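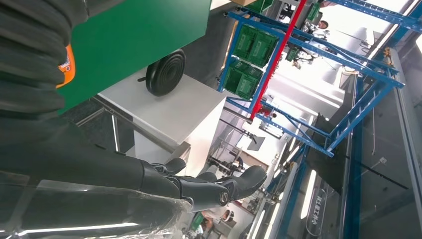

The door seal that wouldn't stop whistling

I sat down with the lead engineer on the new Sevex door seal for the Lucero van, and we ended up talking mostly about noise, cold mornings and why a strip of rubber can take over your life.
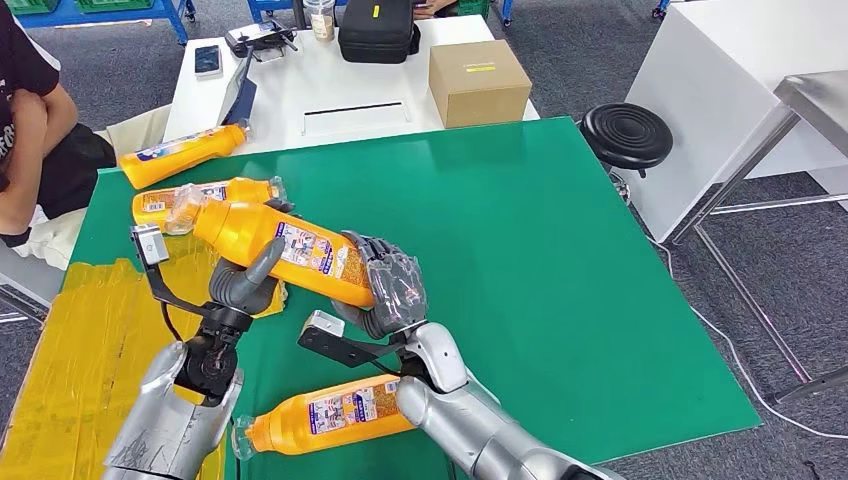 By the Supplier Desk | March 2, 2025

I'll admit I didn't expect to spend a whole afternoon on door seals. I've driven vans for years and the only time I ever thought about the rubber around the door was when it came off in my hand. But Sevex makes the stuff by the mile, and the engineer who ran the Lucero project had promised me coffee, so off I went.

She started with the whistle. Early vans had one at highway speed, high up by the front corner of the sliding door, and it drove everybody nuts. "You'd get up to speed and there it was, like somebody blowing across a bottle," she told me. "My boss heard it on his first ride and just looked at me. Didn't say a word the whole way back."

The team figured the seal was too soft, so they made it firmer. The whistle went away and the door stopped closing! "You had to really swing it," she said, laughing. "If you deliver packages and you shut that door all day long, your shoulder is going to hate us by lunch."

So they went back and forth. She lost count of the trial shapes but she kept a piece of each one, and she got the box down off a shelf to show me. They all look the same to me (sorry). She picked out the one they ended up using right away, by feel, without reading the tag. It has a hollow bulb with a thinner wall on the side facing the door, so it gives easily at first and then pushes back once the latch catches.

"The bulb was the easy part, if you ask me. The corner was awful," she said. The strip comes out of the machine straight, and a straight strip doesn't like going around a tight bend. It wrinkles on the inside, and the wrinkle was where the air got through. They now mold the corner on its own and join it to the straight runs, a job that gets done at the plant in Pernik. I asked if the joint was the weak spot. "It was! In December we had them splitting in the cold box. I spent my holiday thinking about glue."

The fix there was a longer cure, and that slowed the line down. It used to take 14 minutes to finish a set and now it takes 15. I said one minute didn't sound like much and got a look for it. "Tell that to the people who do the schedule," she said. They got their way in the end after pulling 100 sets off the line and putting every one of them through the cold box. All 100 held.

I wanted to know about repairs too, because that's what I hear about from readers. Can you change it yourself? She says yes, if you're patient. The seal pushes onto the metal flange with no adhesive, and you should start at the molded corner and work away from it. "People start at the bottom because it's comfortable," she said. "Then they get to the top with extra seal left over and they cut it. Please don't cut it."

A replacement version will be sold under the Resto name, the label Sevex uses for its service parts. It's the same seal as the factory one, though it comes coiled in a bag and needs to lie flat overnight before you fit it. She couldn't give me a price yet.

I asked what she's on now. Tailgate, same van. "It doesn't whistle," she said. "It hums a little when it rains, and we haven't found out why."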